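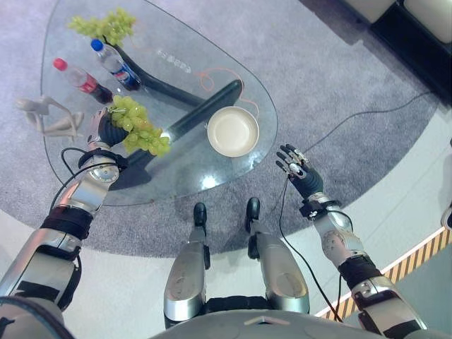 Checking the oil level in your tank

Customers of Cornham Heating should check their tank before placing an order.

1. Stand the tank gauge upright and read it at eye level.
2. If there is no gauge, lower a clean, dry dipstick until it touches the base, then measure the oil mark.
3. Compare the reading with the chart supplied with your tank. Standard tanks hold 1,750 litres.
4. Order when the level falls to 50 centimetres. Please allow 72 hours for delivery.

Do not smoke near the open filler cap. Faulty gauges should be reported to Raimonds Jõgi at the Halim depot.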